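**Gripper arm build, month two** (thread)

1/ The arm is bolted down at the Bradeck shared shop and picking things up. Wrist camera is on, fingers are on, and the wiring is no longer held with tape.

2/ Test job right now is rolls of cling film and a plastic basket. They're light, round and slippery, so a bad grip shows up fast. Two views from the wrist:
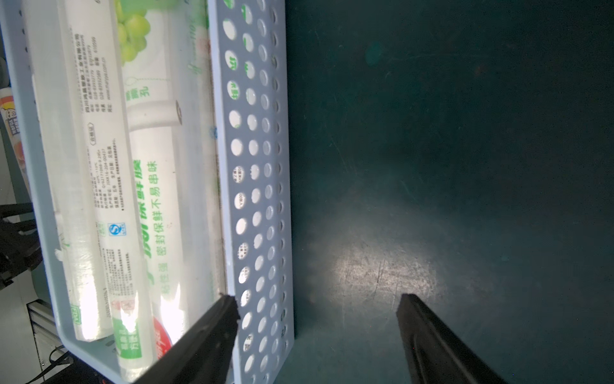
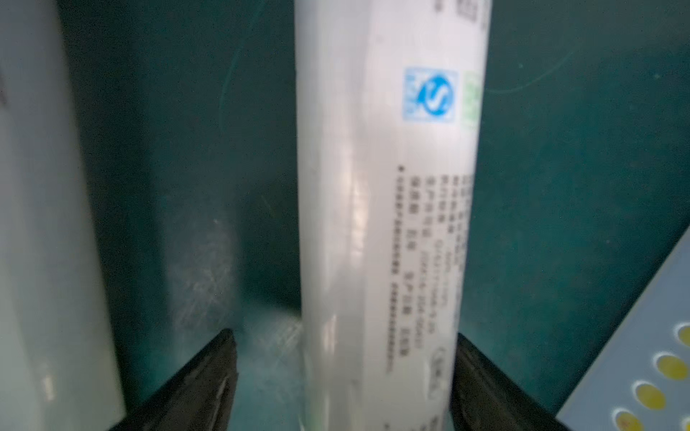
Wrist cam. First one: rolls in the basket, one finger at the basket wall. Second one: fingers on a white tube.

3/ Fingers are a Fasmont blank that I cut down and painted black. The first set was 3 mm longer and kept hitting the basket before they reached anything inside it.

4/ Grip force was the slow part. I started at 50 percent motor current and it dented the film. 25 slips. I'm now at a value in between and it mostly holds - the heavier roll still rotates when the arm speeds up.

5/ Focus is a compromise. The lens is fixed, so anything held in the fingers goes soft. I set it for the approach and left it there. Small print is no use to me anyway.

6/ Glare is a bigger problem. The shop lights bounce off the tabletop and the film wrap, and my edge detection picks up the bright spots as objects. I'll try a diffuser over the bench before I touch the code.

7/ Controller is a used Uvance board. It drops the connection after nearly 18 minutes and I don't know why yet. Swapped the cable, same result. Power supply is next.

8/ Code is in the Mahlangu repo, grip branch. The readme is out of date but the config file is current. If you've run one of these boards for longer than an hour, tell me what supply you used.

9/ Next up is soft pads for the fingertips. I have a sheet of silicone and a bad pair of scissors. Will post when they're glued on.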